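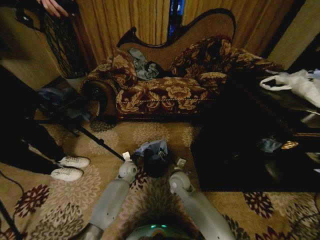 Floral chaise and patterned rug.

Madder again! Third pot this month and I finally have a red I'd show people. Weighed out 698 g of dry Vanditz wool (the scratchy one, not the merino, I'm saving that), alum mordant as before, no cream of tartar because I ran out and didn't feel like driving. Roots went in a sock overnight. Old tights work better, the sock leaked and I picked bits out of the yarn all through lunch. 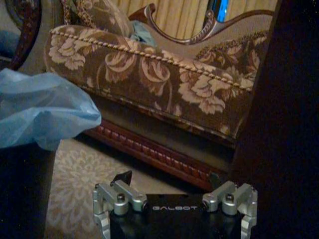 Temperature is what keeps getting me. Last pot crept up while I was on the phone with Guilan and we got brick, plus a brown streak on the two skeins nearest the bottom. Today I held it at 52 C and stirred every 20 minutes, which is a boring way to spend a morning, but skein 4 came out great!! Selamawit thinks the tap water helps too, ours is pretty hard. Want to try the same thing with rainwater before I believe her.

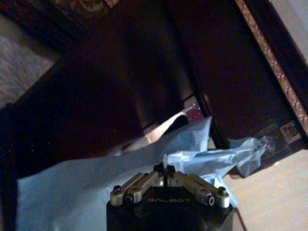
Drumirmont, October

Rinsed this morning. The first two rinses ran orange, the third nearly clear. Skeins 1 to 3 are a bit lighter than 4 and I can't say why, same pot, same time. Maybe I tied them too tight? Looser ties next round.
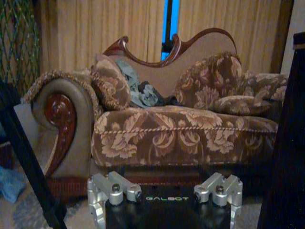

Exhaust bath is still sitting in the blue bucket, PLEASE don't dump it. I want a peach out of it for the Simiyu order and there's plenty left in there. Guilan, can you cut a snip of each skein for the sample cards, and put one in the window for the fade test. Still need: alum, tights, pH strips.

Ratodari Dye Workshop | Contact | Back to top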